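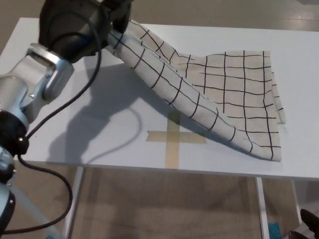
Who may apply to the Ikerholm household textiles study?
Adults who do the laundry for a home of two or more people may apply.

Ikerholm is seeking 81 participants for a study of how families wash, dry and store kitchen cloths and towels. Each participant will keep a written laundry diary for 13 weeks, beginning in October, and attend two interviews of one hour each.

Participants will receive $600, paid in two equal parts. Travel to the interviews is reimbursed on presentation of receipts. Employees of Ikerholm and members of their households are not eligible.

Applicants should submit the short form available from the study office, stating the size of the household and the type of washing machine in use. Incomplete forms will be returned.

Applications opened on 20 March 2021 and close when all places are filled.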